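Sorting a parent's garage full of hardware without losing my mind?
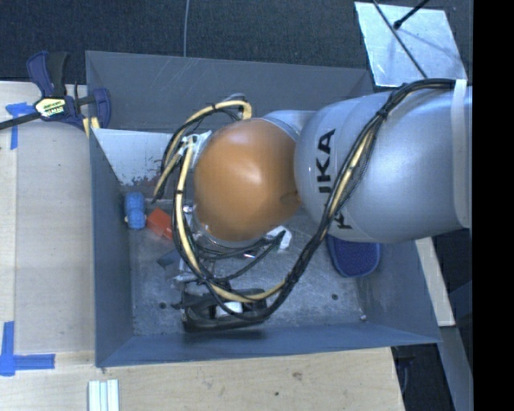
My dad ran a small repair shop in Bastlow for most of his life, and when he closed it everything came home to the garage. I've now inherited the whole lot, and I have until January to get it down to something my family can live with. There are coffee cans of screws, drawers of washers, pipe fittings, hinges, at least 14 tackle boxes, and a heap of things I can't even name. I'd love to dump it all into one big open metal bin like the gray one up top and go through it from there, but my husband says I'll never find the bottom again and he may be right. Has anybody here done this? Do you sort by size, by type, by what it's for? I don't want to throw out something useful, but I also don't want to spend the rest of my life matching nuts to bolts. I get a little sentimental about it too, I should admit — his handwriting is on half the lids.

Posted by cudaditz_mom, August 30, 2019

tallpinegarage
Oh, I feel for you, I did this for my father-in-law a few years back and it took the better part of a winter. Please don't pour it all together! He already sorted it for you in his own way, even if it doesn't look like it, and once it's mixed you can't get that back. Go can by can. Tip one out on an old cookie sheet, pull anything rusty or stripped, and put the rest back in the same can with a fresh strip of masking tape on the front. If a can has fewer than a handful of good pieces, combine it with its closest cousin and move on.

For the shelves, I went by type first (wood screws, machine screws, nails, plumbing, electrical) and only worried about size inside the wood screws, because those are the ones I reach for. Everything else can stay a jumble within its own box and you'll be fine. I set a timer for an hour each evening and quit when it rang, even in the middle of a can. Some nights that was two cans and some nights it was ten, and it all got done in the end.

As for the lids, keep them. I hung three of my father-in-law's on the wall over the bench and I say good morning to them — my wife thinks I'm nuts, but she's the one who dusts them.

Kurup_Kathy
sell it by the pound. We had 700 pounds of the stuff and the scrap place took all of it in one trip. Keep one drawer for hanging pictures.

oldhinge
I'd go somewhere between those two. Before you haul anything away, set the hinges, latches and old brass aside, since people who fix up older houses are always hunting for them. I took a box to the swap meet in Tanda and came home with $100 and a very nice pie. The plumbing fittings are worth offering to a neighbor who does his own repairs, and schools with a shop class will sometimes take clean screws and bolts if you call first.

One more thing, check the cans for odd little parts with numbers stamped on them. Those may go to a machine he kept, so hold on to them until you know which tools you're keeping. And do wear gloves, I learned that one the hard way with a can of upholstery tacks.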